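5/20/18 – Sunday, Plovside room

Came in to get the hand-held gripper recordings moving again before Usinmont wants them. Target for the flower task is still 600 good demos and we're at 144, so there's a way to go (and my wrist knows it).

Spent the first part of the day on calibration. You open and close the jaws all the way, slowly, then do it again, and the script works out the opening width from the markers on the fingers. It kept throwing out my files until I remembered what Wálter Cuervo wrote in the April notes – don't squeeze hard at the end of the close, the fingers flex and the width goes negative. Eased off and it passed on the second go. I've put that in the Rengifo readme in capital letters!

Then mapping. Same routine as before: walk the room with the gripper, slow turns, lots of ceiling and far wall so the tracker has something to hang on to. I like this room for it, what with the ceiling lights, the conduit and that bit of brick by the column. Long blank stretches of white wall are where I lose tracking, so I try not to point at one for long. 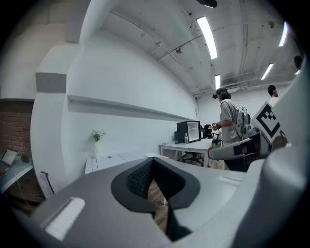
3 min read · filed under Flastarero / demos

After that, actual demos. My rule for now is approach, pause, grip, lift, place, pause, let go. The pauses feel silly when you're doing it by hand, but the policy we trained in April rushed every single grasp and I'm pretty sure it learned that from me. Benedita Loureiro thinks the pauses will just teach it to dawdle. We'll see – I'm tagging the two styles separately so we can train on each and stop arguing.

Lost one whole batch to tracking drift, almost 130 takes before I caught it. Ugh. From now on I check the trajectory plot every few takes and don't trust the beep.

Still to do: redo that batch, wipe the lens, charge both batteries, ask Wálter whether the latency number in the config is for the old camera or the new one. Gripper goes back on the shelf with the jaws open, please.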